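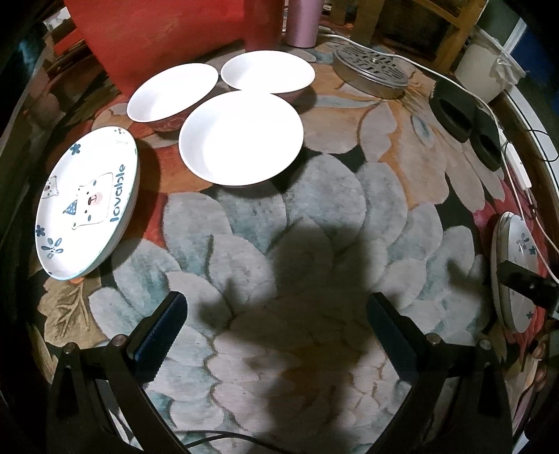

J. Kasprzak
Research Fellow in Domestic Textiles, Skirosbridge

Figure 1. A large-print floral cloth on a round table, with bowls and a decorated plate.

4. Pattern size and the everyday table

4.1 What the diaries recorded

The cloth diaries gave us far more than we had hoped for. Over the study period, 27 households in Skirosbridge and the neighbouring district of Skurnero wrote down each time a tablecloth was put on, taken off, washed, turned or replaced. Together they made 1292 entries, many of them with comments in the margin that we had not asked for and were delighted to receive. People have a lot to say about tablecloths!

The first thing to come out of the diaries was how strongly the size of a print shaped the working life of a cloth. Plain and small-print cloths were changed often, usually after a visible spill. Large floral prints (Figure 1) stayed on the table much longer between washes. Several diarists put this down to colour, and some of them did prefer darker cloths, but the pattern held up when we compared pale cloths with pale cloths. A big bloom gives the eye something to follow, and a tea mark beside it is easily read as part of a petal. One diarist called her rose cloth "very forgiving," a phrase we have since borrowed for our coding sheet.

Large prints also turned up more often in the entries marked "everyday" than in those marked "visitors." This surprised us. Earlier work on the linen cupboard, including our own, had treated the bold floral as a showy cloth and the plain white as a modest one. In these homes it was mostly the other way around: white was ironed and kept for guests, and the flowers came out for porridge.

4.2 Mixing cloth and crockery

We had expected households to avoid putting patterned dishes on a patterned cloth. The diaries show very little of this. White bowls and plates were the usual choice for weekday meals, but they shared the table quite happily with character plates, striped mugs and odd pieces from older sets. Only 2 households described any rule about matching, and both applied it to dinners for guests and dropped it the rest of the time.

Children's plates deserve a paper of their own. They were kept in use well past the age they were bought for, and parents often ate from them too. In the follow-up talks, people spoke of these plates with real fondness and could usually remember which shop they came from. Cloths were remembered differently, by the table they had first been bought to fit.

4.3 Round tables

Shape mattered as well. A round table shows the whole of a print at once, and diarists with round tables were more likely to mention centring it. Those using a square cloth on a round top wrote about the corners, which catch on knees and chair arms, and in 2 homes the corners had been trimmed and hemmed by hand. The Skatia collection holds a good number of cloths altered in this way, mostly without notes on who did the sewing or when. We would love to see them catalogued by table shape, and section 5 sets out how the diary codes could be used to make a start.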